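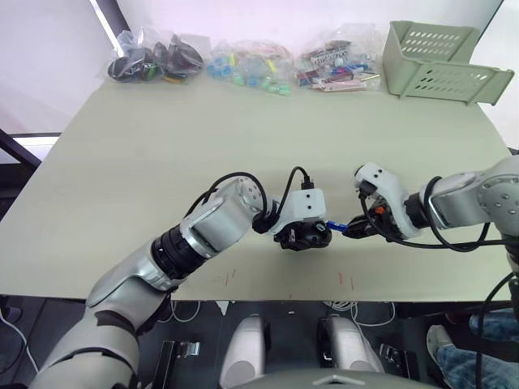 Entili bimanual handling software
Progress report for May
Prepared for: Britt-Marie Granström, Trondo
Prepared by: Valdis Lepik, Rerkdale

1. Status

Work packages 2 (perception) and 3 (dual-arm planning) are on schedule. Work package 4 (logging and replay tools) is late by three weeks. Work package 5 has not started and was not due to. No change to the budget is requested. One change to a deliverable is requested in section 7.

2. Handover planning

The planner used until April treated a handover as two separate motions with a meeting point fixed in advance. The giving arm moved to the point, stopped, and waited for the receiving arm. This was easy to test but slow, and it failed whenever the object had shifted in the first gripper, as the receiving arm closed on the pose it had been told to expect.

The new planner picks the meeting pose at run time from a precomputed table of 4,000 paired arm configurations. Each pair has already been checked for self-collision and for clearance to the table. At run time the planner removes pairs that block the line of sight from the head camera to the object, ranks the rest by joint travel, and tries them in order. If a plan for both arms is not found within the time budget, the task level asks for a regrasp.

Bernd Dreßler wrote the table generator. A full rebuild takes one night on the lab workstation and is needed whenever the gripper geometry or the table height changes. A partial rebuild was tried and dropped, because the bookkeeping for which pairs were stale was harder to trust than a full run.

Both arms now run from a single trajectory clock. Previously each arm controller kept its own, and drift between the two was visible in the logs as a small pull on the object during the phase when both grippers were closed. The pull no longer appears in the joint torque traces.

3. Release logic

Release was triggered by a timer in the first version. It is now triggered by a load estimate: the receiving arm makes a short retreat motion under low stiffness, and the giving gripper opens only when the estimated load on the receiving side passes a threshold. The threshold is a single value for all objects. It works poorly for very light ones, where the signal is close to the noise of the torque estimate.

Gunnlaugur Lund is testing a second signal, the change in finger position under constant grip effort. Early results are usable for rigid objects. For soft ones the finger position changes for other reasons, and the signal is ignored when the object class is marked as soft.

4. Perception

The pose estimator was retrained on recordings from the head camera only. The earlier model also used a fixed overhead camera, which the target site at Brokham will not have. Accuracy on large objects is unchanged. Accuracy on small objects went down at first and was recovered by cropping around the grippers at full resolution once an object has been picked up.

Two problems remain open:

Transparent packaging. Depth readings on clear plastic bags are unreliable. The current software segments bags from the color image and assigns them the height of the table plus a fixed margin. This is enough for avoiding them and not enough for grasping them.

Occlusion during the exchange. When both grippers are closed on a small object, little of it remains visible. The tracker now holds the last good pose and carries it forward using the kinematics of whichever arm is holding the object. Ulla Hellström added a flag that tells the planner how old the visual pose is. The planner refuses to start a placing motion on an old pose and takes a second look first.

5. Test results

The handover test set was run in full once during the month, on the frozen software version. It consists of 54 trials with small rigid objects, started from mixed table positions. The old planner completed 31 of them. The new planner was still being changed when the frozen version was cut, so a comparable figure will be in the next report. Partial runs of the new planner have been used only for debugging and are not quoted.

Failures of the old planner were sorted by cause from the logs. The largest group was a shifted object at the moment the second gripper closed, followed by early release. A few trials ended in a planner timeout, and one was stopped by the operator when a cable on the right arm pulled tight. The cable routing model has since been given a more cautious wrist rotation limit, which costs some reach on the far side of the table.

6. Tooling

The log recorder now stores planner decisions with the joint and image streams, so a rejected pair can be traced to the check that rejected it. Replay works from the command line. The graphical viewer does not yet show both arms on one timeline, and this is the main part of the delay in work package 4. The cause was an underestimate on our side: the viewer assumed one controller per recording, and that assumption was spread across most of the code.

Simulation tests run on every merge. The job takes 20 minutes, down from more than an hour, after collision meshes were simplified for all links except the grippers.

7. Requested change

Deliverable 3.2 asks for handover between any two reachable poses. We request that it be limited to poses in front of the torso and above the tabletop. The pair table covers this region densely. Extending it sideways would add rebuild time and has no use in the tasks agreed with Brokham. A reply before the next review would let us fix the table layout.

8. Planned for next month

– Full run of the test set with the new planner (Dreßler)
– Per-class release thresholds (Lund)
– Second-look behavior merged to the main branch (Hellström)
– Two-arm timeline in the viewer (Lepik)
– First grasp trials on bagged items, from the color image alone (Hellström, Lund)

The bagged item trials depend on the segmentation model leaving the test branch. If it does not, they move back one month and the release threshold work takes the lab time.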